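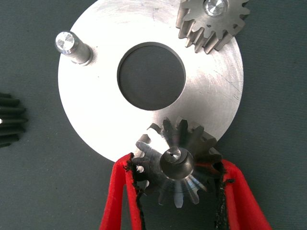

The second gear, held over the plate between the red fingers.

THE SECOND GEAR

At Ospina we made gearboxes for the doors of cold stores, and for nineteen winters I put gears on pins. I worked at the long bench under the windows. From my place I could see the harbor of Clorkport, and the cranes, and on a clear morning also the ferry.

In October they took away my stool and brought the arm.

It was a Gindico. The man who installed it was very young and very polite. He asked me to show him how I do the work, so that he can write it down. I took a gear and I put it on the pin. He asked me to do it again, slowly. I did it slowly and I could not do it. The gear stopped halfway and sat crooked, like a hat on a drunk man.

"What do you do when it stops?" he asked.

"I wait for it," I said.

He wrote nothing. He looked at his page for a moment and then he asked if there is coffee.

The new job was called cell attendant. I got a gray jacket with the name on it, and a raise of 2 percent. I had a chair now, a good one with arms, and a screen which showed me what the arm sees. Before this I never saw my work from so close. The teeth of a gear were as big as the teeth of a horse. On the plate there were small scratches going in all directions, and I sat there and wondered which of them I made.

The first gear it learned in one week. The second was more difficult, for it must meet the teeth of the first one on the way down. The arm would come in with the gear between its fingers, lean it a little, and go down. If the teeth met on their tips, it pushed. Then the red lamp came on and I got up from my good chair.

There were three women at the bench when I started, and in October we were two. The other one was sent to Ganach, where the company has the packing hall. She took the early bus and came home after dark. She said that in packing you do not have to think, and the radio is allowed. On the phone we used to talk about the people at work. Now she told me about the bus.

The manager put a paper on the wall beside the cell. It said that the plant will make up to 3,575 gearboxes in a month. Under this there was a place to write how many we made each shift. The first evening I wrote 369. With two of us at the bench we used to make 470, but there was no place on the paper for that.

My husband asked if I am glad that the machine is slow. I said no, and I was surprised that it was true. I wanted it to go down. All day I looked at the screen and my own fingers moved on the arm of the chair, a small turn to the left, a small turn back.

The young man came again before the holidays. He sat beside me for one whole morning and watched the gear come in, again and again. On the screen I could see the little hole on the collar of it, and the black threads sticking out from the pads on the fingers. Then the lamp came on, and I got up and put my hand on the gear, and it went home. He was not looking at the screen. He was looking at my wrist.

"You turn it," he said.

"No," I said. "I only wait."

"You turn it back and forth, very little. You do it the whole time you are waiting."

I took another gear from the tray and I did it for him, and this time I watched also. He was right. It was such a small movement — I had it for nineteen winters and we were never introduced.

He worked on it until the evening shift came. I did not go home. I stood behind him in my coat with my bag on my shoulder. At ten past six the arm came in with the gear, went down, touched, and stopped. Then it turned a little to the left, and a little back, and it waited.

It was a strange thing to see. My mother had a way of smoothing the tablecloth, and once, in a shop in another town, I saw a woman smoothing a cloth just like this, and I had to go outside.

The gear went down on the pin and the lamp stayed dark.

The young man said something in his own language and laughed. He asked me if I want to try to stop it, there is a button for this. I said that I have a bus to catch. I went out past the windows, where the bench was before, and there were still four marks in the floor from the legs of my stool.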